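Rirnum Gripper Comparison

The Rirnum Gripper Comparison is a bench testing program for robot end effectors, run by the automation laboratory of the Jaltberg Technical Institute. It compares grippers on the handling of light household objects by a fixed pair of robot arms.
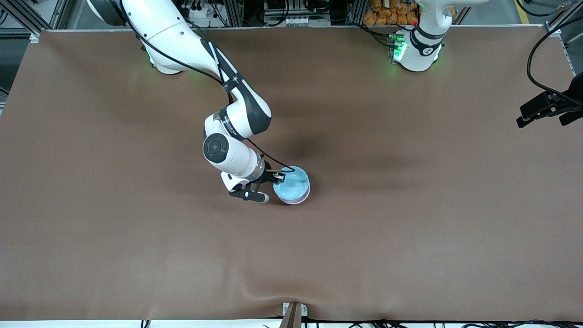
Background

The program grew out of a smaller study at the institute, in which Lenka Halás and Narayanan Mudaliar tested replacement fingers for a packing line operated by the food firm Baláž. That study used a single arm and a small set of boxes and jars. Its final report noted that results from different test days could not be compared with confidence, as the arm had been moved and remounted several times between sessions.

Halás proposed a permanent station in which the arms, the table and the overhead view would stay in place and only the grippers would change. The station was approved in February and set up in the former metrology hall of the institute. It took its name from Rirnum, the street on which the hall stands.

Test station

The station consists of a brown tabletop with two arms mounted near its edge, referred to in program documents as the right arm and the left arm. Each arm is white with dark gray sections and has a green indicator light near its base. Cables for the grippers are led along the outside of the arms and held by straps where needed. This arrangement allows a gripper to be exchanged without opening the arm, although it also leaves slack cable near the wrist. An early revision of the test procedure added a cable check before every session, after a loose loop had pulled an object off the table during a return move.

The right arm carries the gripper under test for most of the program. The left arm is used for two-handed tasks and otherwise waits above its own side of the table.

Grippers

The comparison covers 4 grippers. Two are linked-finger designs, in which each finger is driven through a set of short bars and changes its angle as it closes. The other two are parallel designs with straight-moving jaws. One of the parallel grippers was supplied by Prutska, a maker of small assembly tools. The remaining three were built or modified at the institute.

Fingertips are treated as a separate variable. Abdelilah Kettani, who joined the program from the institute's materials group, prepared hard and soft tips for each gripper. The soft tips are replaced after 300 grasps, whether or not wear can be seen.

Procedure

A session begins with the arm in its rest position and a single object on the table. The operator starts the approach, and the controller then runs the grasp, lift, hold and release without further input. An attempt counts as complete only if the object is set down upright and the fingers open without touching it again.

Small cups form the core of the object set. A cup can be taken by the rim, with one finger inside, or across the outer wall, and the two grasps place different demands on a gripper. The rim grasp calls for a thin fingertip and accurate height. The wall grasp calls for a wide opening and even pressure. Both are tested with the cup standing and with the cup lying on its side.

Camera placement

Camera position was added as a second subject of study at the request of Kyrylo Didenko. A fixed view of the whole table was found to be reliable for locating objects, but the hand often hid the rim of a cup in the last part of the approach. A view from the wrist kept the rim visible for longer — at the cost of losing the rest of the table. Later sessions recorded both views.

Results

The first set of results was released on 9 October 2023 and covered 374 attempts. The linked-finger grippers completed more rim grasps than the parallel grippers, and the parallel grippers did better on wall grasps. Soft tips improved wall grasps for all models. They made rim grasps worse on the Prutska gripper, whose jaws were already close to the largest thickness that fit inside the smaller cups.

Mahsa Hosseinzadeh, who reviewed the data, cautioned against ranking the grippers by total score, as the share of rim and wall grasps had been set by the program itself. The published tables therefore list each grasp type separately.

Use

The procedure has since been adopted by Baláž for the acceptance testing of fingers on its packing lines, with jars in place of cups. The institute keeps the original object set in storage and lends it on request to other laboratories.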